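I'd been meaning to get out to the Mamwood open day for years, and this time I finally booked the spot on the bus. So glad I did! Mamwood is the old grazing block past Torkier that got fenced off and handed back to the bush, and once a year they let the public wander through the nursery and down to the creek.

We started in the shade house, where Sarmīte Kuusk had us all pricking out river bottlebrush seedlings before we'd even found the tea urn. They raise 2000 tubes a season, all from seed collected on the property, and plant them out in September if the ground's soft enough. I managed one tray (slowly) and got told my holes were too deep. Fair enough.

Then it was gumboots on and down the hill. The bottom paddock used to be bare to the waterline, cattle straight in and out, and the bank had slumped into the creek in great brown steps. It's still pretty rough on the far side, but the near bank is all sedge and young wattle now, and there were so many frogs going we had to shout over them -- I counted 4 different calls, or thought I did, and was gently talked down to two.
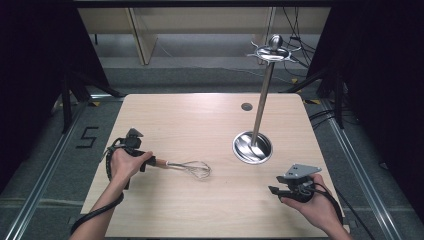 Behrouz Ahmadpour reckoned the frogs would be back with or without the planting, so long as the cattle stayed out, and he'd sooner see the money go on another 500 metres of fence along the Rezaei boundary. That got a proper discussion going all the way back up the hill! Sarmīte's view was that fencing alone gets you a lovely crop of blackberry, and having snagged my good jumper on some of it I'm leaning her way.

Lunch was pumpkin soup and damper in the machinery shed, then a short talk on the nest boxes at Moneo, the next block over. Sugar gliders in three of them, and bees in most of the others. They're trying carpet on the lids to put the bees off.

If you want to go next year, the bus fills up fast. Names for the winter planting days close on 1 May 2019, and you'll need your own gloves. Parking's by the top gate -- don't try the creek track in a small car.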